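Progress report to the Nikinholm Fund, second period
Project: Rainy Day Rooms, Prullthorpe
November 4, 2020

You asked for a shorter report this time, and I have taken that to heart. The first one ran to 40 pages and I understand it was used to level a desk.

Where we stand. The grant was to turn the old ticket hall at Prullthorpe into an indoor play space for children under five and the adults who have to go with them. In the spring that looked simple. Then the spring happened. We closed before we had opened, which at least saved on signs, and spent the summer working out what a play room is for when people can't be in a room.

What we did was switch to lending. Families sign up, pick a bag from a list, and collect it from the side door at a set time. By the end of the period 195 families had signed up, against a target of zero, because we had no such target. I would like to claim the credit for beating it.

The bags. Each one holds a few toys, a picture book and a card with ideas for using them. The cards were the hard part. Our first drafts sounded like the safety notes on a ladder. The parents who tested them told us so, some of them in writing, and the second set is a good deal better. It uses words like "hide" and "swap" and never once says "outcome."

Cleaning takes longer than we budgeted for. Everything that comes back sits for three days, gets washed, gets dried and is checked against its list. Books only sit. We had planned 20 minutes a bag and the true figure is 40. I have moved money from the travel line to cover the extra hours, there having been no travel. The change is within what your terms allow, and the revised budget is attached.

Repairs to the building. The roof over the ticket hall is finished. The heating is not. Skollero, who won the bid, put in the pipes in August and have been waiting on a boiler ever since. We have been given several delivery dates, all of them very nice. The latest is in December. Until it arrives the staff work in coats, and the side door, which must stay open for collections, does its best to make the coats feel pointless.

The floor was sanded and sealed while the place was empty, and it looks better than anything else we own. I mention it here since it cost less than planned and I don't get to write that sentence often.

What we have learned about toys. The noisy ones come back early. Anything with batteries is asked for once and not again by the same household. The plain things stay out the longest: stacking cups, dolls, cloth bags of odds and ends, shape blocks.
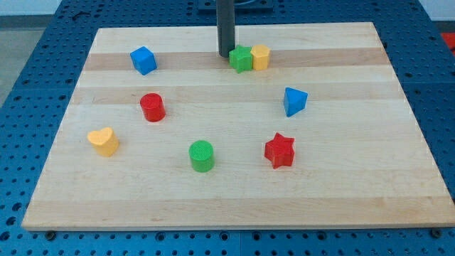 Parents ask to renew them, sometimes twice, and we have changed our buying to match. The battery shelf is now spare storage for paper towels.

What went wrong. The booking page, built for us by Khondokar, let two families reserve the same bag for most of September. It has been fixed. We also printed the wrong opening hours on the flyer, and so met a number of people at the door at eight in the morning who were more polite about it than we would have been.

Next period. We will keep lending through the winter whatever happens to the rules. If the boiler comes, we will test the hall with one family at a time. We have not spent the line for the opening party and ask to carry it over. If you would like it back instead, please say so before we buy the bunting.

Accounts and receipts are in the second attachment. One receipt is for a kettle. The old one died in service.

Project lead, Rainy Day Rooms

Recent items
Rainy Day Rooms: first report (full version)
Rainy Day Rooms: first report (summary of full version)
Ticket hall roof: final sign-off
How to borrow a bag
Corrected opening hours, Prullthorpe
Notes for grant holders: moving money between budget lines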